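Besomness: progress report to the Nyberg fund
Second instalment of the grant

Thank you, first of all, for your patience with us over what has been a long and rather muddled autumn. We had meant to write sooner, and then the stairs were being painted and every box we own was in the wrong room, so please forgive the delay. There is a good deal to tell you and most of it is cheerful.

You will remember that the grant was for the repair bench: taking in old desktop computers, finding out what is the matter with them, and passing the sound ones on to households that have none. Of the 3000 pounds you awarded us we have now spent 2389, nearly all of it on memory, power supplies, hand tools and the new shelving (which is splendid, and already full). The remainder is put by for hard drives, which we shall need in January when the next lot of machines comes in.

The larger part of our time has gone on the practice side of things, which we have come to call Kilter. We found early on that people were nervous of the inside of a computer, and quite understandably so. Pressing a memory module home takes more of a push than most beginners dare give it, while a processor wants hardly any push at all, and it is hard to learn both on a machine that somebody is waiting for. So we now keep older boards for learning on, and a practice tray as well, where parts can be put in and taken out as often as anyone likes.

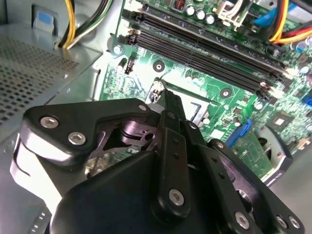
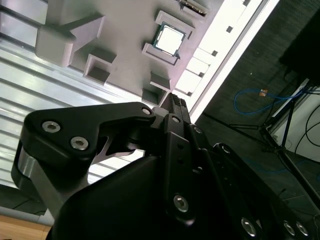
The four memory slots on the green board in the first picture are empty; the second has the light grey tray, with a processor near the top.

Besomness workshop, 16/12/2020

Now to the things that have gone less smoothly. Our labelling was poor to begin with, and we lost most of a week to sorting memory that had all been tipped into one drawer. Each module now has its own bag with the type written on the outside, and the drawer has been given over to screws. We also underestimated how many machines would arrive without a power lead. We have 20 finished computers on the shelf that are ready to go out in every other respect, and the leads for them are on order from Prikico.

We should like your agreement to one small change. The budget had a line for printed handouts, and we would rather put that money towards a second practice tray, so that two people can work side by side and compare notes. The handouts can perfectly well be read on a screen, and we have plenty of those!

Our next report will come with the full accounts and the receipts. In the meantime, if you are passing, do come up and have a go at the bench. The kettle is on the second landing and the paint is dry.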